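Wanico opens its home hub platform to outside developers

Wanico has published the first developer kit for Dinska, the small operating system that runs inside its home hubs. Until now, only the company and a few partners could write programs for it. Starting this month, anybody with a free account can download the tools and the documentation.

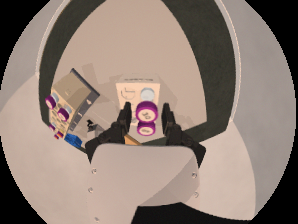
The kit comes with a code editor plug-in, a test environment for the desktop and 20 sample programs. The samples cover simple tasks, like turning on a lamp at sunset or sending a message when a door stays open. Developers can test on up to 100 virtual devices at the same time, without owning a hub.

"We received many requests for this, and we wanted to wait until the documentation was good enough," said Ingvild Hägglund, who leads the Dinska team. She added that version 4 of the system will be the first one to accept programs from outside.

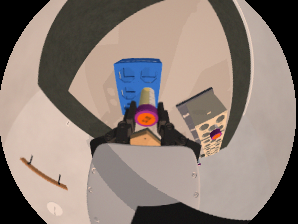

A cylinder with a purple collar between the gripper fingers, in simulation.

The update will reach the hubs in November. Owners of the oldest model, sold under the name Stallville, will not receive it. According to Wanico, that device does not have enough memory, but it will continue to get security fixes.
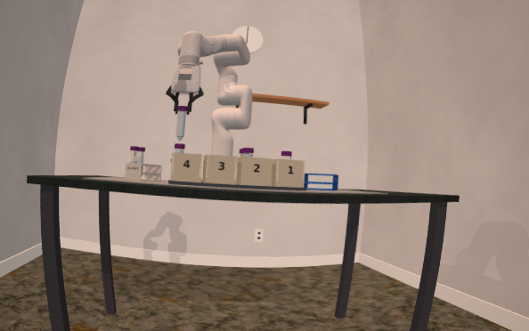
The simulated arm with a purple-capped tube and four numbered boxes.

One of the first companies to announce support is Lo Presti, a maker of heating controls. Its developer Ehsan Durrani said that moving the existing program to Dinska took almost 100 hours of work, and most of this time went into the permission screens.

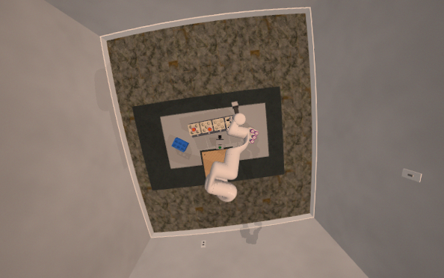 Wanico has not decided yet how paid programs will be handled. For the moment, all programs in the store must be free, and each one is checked by the company before it appears. The price list for developers should be published together with the update.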